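Cahier d'atelier, pratique du yoga nidra, groupe Cocco
15 juillet 2021

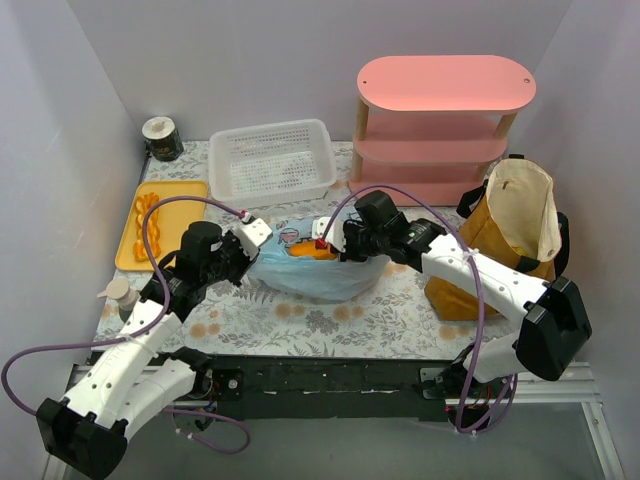 Sac plastique bleu translucide au centre de la table, plateau à motif de fleurs.

Reprise du protocole de relaxation allongée, version 3. Objet de l'entrée : durée de la rotation de conscience, tenue du souffle compté, consignes de sortie. Les remarques de Vittoria Martinelli sur la version 2 sont intégrées sauf indication contraire.

Posture. Shavasana sur tapis fin, couverture pliée en quatre sous l'occiput, bras à 30 degrés du tronc environ, paumes vers le haut. Le traversin sous les genoux reste facultatif. En version 2 il était imposé ; trois pratiquants signalaient une gêne au creux poplité après le premier tiers. Les talons doivent pouvoir tomber vers l'extérieur sans effort. Vérifier avant de commencer à parler, car toute correction ultérieure relance le tonus.

Rotation de conscience. Texte Huletti, 61 points, ordre classique : point entre les sourcils, creux de la gorge, épaule droite, descente du bras, doigts un par un, retour. Lecture à voix égale, sans descente en fin de phrase. Deok-su lit plus lentement que moi et obtient de meilleurs retours sur les jambes, moins bons sur le visage. Hypothèse : à son débit, l'attention quitte le point avant l'énoncé du suivant lorsque les points sont proches. À tester : débit lent pour les membres, débit moyen pour la tête et le cou.

Fautes de texte relevées dans la copie Huletti :
- le passage du poignet gauche à la paume gauche est inversé par rapport au côté droit ;
- « centre du cœur » et « milieu de la poitrine » sont donnés comme deux points distincts sans que la voix marque de différence. Je garde le premier ;
- la remontée ne repasse pas par le nombril. Rajouté au crayon.

Souffle compté. Compte à rebours de 27 à 1, une unité par expiration, narines alternées en imagination seulement. Le compte de 108 a été essayé en décembre avec le groupe Gekum : perte du compte chez la plupart, somnolence franche chez deux, agacement chez un troisième qui recommençait à chaque erreur. La consigne « si le compte est perdu, reprendre à 27 » est donc supprimée. Nouvelle formulation : « si le compte est perdu, reprendre au nombre qui se présente ». Vittoria la trouve trop lâche. Je maintiens jusqu'à la prochaine relecture.

Point non réglé : la pause entre expiration et inspiration. Le texte parle d'un souffle « sans couture ». Plusieurs pratiquants comprennent qu'il faut supprimer la pause et forcent l'inspiration, d'où un soulèvement des clavicules, l'inverse de l'effet cherché. Il vaudrait mieux ne pas nommer la pause du tout et demander seulement un souffle de même longueur dans les deux sens.

Résolution (sankalpa). Placée au début et à la fin, trois répétitions mentales. Phrase courte, au présent, choisie avant de s'allonger. Ne pas proposer d'exemples à voix haute : en version 2, la moitié du groupe a repris le mien mot pour mot.

Paires de sensations. Lourdeur et légèreté, chaleur et fraîcheur. La paire douleur et plaisir est retirée pour les débutants. Elle reste au programme du cycle long de Mostska, où elle est introduite à partir de la sixième séance.

Visualisations. Liste réduite à neuf images. La série rapide fonctionne mal après le compte à rebours si aucun silence ne les sépare. Laisser cinq souffles complets, comptés par le lecteur. La flamme immobile est conservée en dernier.

Sortie. Retour par les sons lointains, puis proches, puis le contact du dos avec le sol. Mouvement des doigts avant celui des orteils (Deok-su fait le contraire, à comparer). Rotation sur le côté droit, arrêt, montée en assise avec l'appui de la main gauche. Ne pas rallumer avant que tout le monde soit assis. Pas de questions tout de suite ; carnets d'abord, parole ensuite.

Enregistrement. Prise de voix de la version 3 faite en une fois, à refaire à partir des visualisations : souffle du lecteur trop présent, page tournée audible avant la flamme.

À faire :
- recopier le texte corrigé des 61 points et l'envoyer à Vittoria Martinelli ;
- comparer les deux débits avec Deok-su Ra, même groupe, même heure ;
- réécrire le paragraphe du souffle sans le mot « couture » ;
- demander à Mostska leur feuille de suivi pour le cycle long.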